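4.2 Who pays for the repair: common elements, limited common elements, and the units themselves

Most declarations we read divide a condominium into three kinds of property, and most disputes we coded begin where two of them touch. The association keeps up the common elements. The owner keeps up the unit. Between them sit the limited common elements (balconies, window frames, the pipe that serves one kitchen and no other), and on these the documents are often silent or say two things at once. The usual advice to boards is that clearer drafting would cure the trouble. We went into the files expecting to confirm this and came away doubtful.

Our material is 131 written complaints lodged by owners against associations in Kurnville, together with the governing documents of the buildings concerned. Bozsik read and coded every file; Fleury recoded a subset without seeing his results. The two sets of codes agreed well on what had been damaged and poorly on who had been held responsible, and the second result deserves more notice than we gave it at first. If two readers with the full file in front of them cannot agree on what the board decided, it is hard to believe that the owner, who had only a letter, could do better.

Take the Ostis building. Its declaration is long, recently amended, and by any drafting standard good. Section headings are plain. Pipes are dealt with by location and by the number of units served. Even so, it produced 22 of the complaints in our set, more than any other association. Poritz, an older building across the river, works from a declaration that barely mentions plumbing and produced 9. We do not claim that good drafting causes complaints. A detailed document gives an owner something to quote, and a building with a manager who answers mail will collect more mail. But the comparison does not sit well with the idea that the text is where the problem lies.

The claim that a clear declaration lowers repair costs fares no better. It is repeated in trade newsletters and in the talks that management companies give to new boards, usually with a story attached and seldom with a number. Where we could find a cost in the file, it was nearly always the cost of the repair alone. Legal fees, if any, were kept in a separate ledger that owners had not been shown and that we were not given either. 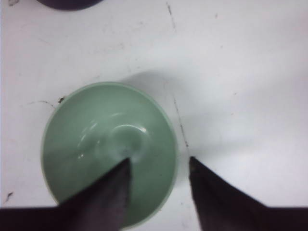 There is also the matter of the deductible. When a leak damages more than one unit, the association's policy may respond, but only above its deductible, and somebody has to cover the first part. The Major association passed a rule placing that sum, up to $3,000, on the owner in whose unit the leak began. The board's minutes call this a fairness measure. It may be one. It also moves the cost to the person least able to contest where the leak began, as the plumber is hired by the association and reports to it. In several Major files the finding of origin is a single line on an invoice. We found no case in which the board asked for a second opinion before charging the owner, and a handful in which the owner paid for one and was told that it had arrived too late.

Defenders of such rules argue that they encourage owners to look after hoses and valves. We have no reason to think this false, but we could not find it tested. The Major board compared complaints in the December before the rule with those in the December after it and reported a drop. One month on each side is a thin basis for any conclusion, and a fall in complaints is not the same thing as a fall in leaks. An owner who expects to be charged may well stop reporting small ones. Two of the later Major files describe stains that had been left alone for a long while before anyone told the office.

Some caution is due on our own side as well. Complaints are a poor sample of repairs. Work that is done promptly and billed to the right party leaves no complaint behind it, and we have nothing to say about how common that is. The files were closed to further additions on 22 September 2023, so appeals decided after that date are missing, and it is possible that some of the boards we criticize later reversed themselves. Fleury also takes the view that the Ostis count is inflated by a group of owners who wrote jointly and were logged one by one. Bozsik disagrees — each letter names a different unit and a different repair — and we have left the count as it stands.

Figure 4. Route of a repair complaint from first notice to board decision, all associations combined. Dashed lines mark steps that the governing documents require but for which no paper was found in the file.

What Figure 4 does show is how much of the process leaves no trace. Nearly every declaration in our set calls for written notice to the owner before a charge is placed on the account. In many files the charge appears on the statement and the notice does not appear anywhere. Boards, when asked, said that it had been sent. We are not in a position to say otherwise, but a court asked to enforce a lien for the unpaid charge might reasonably want to see it.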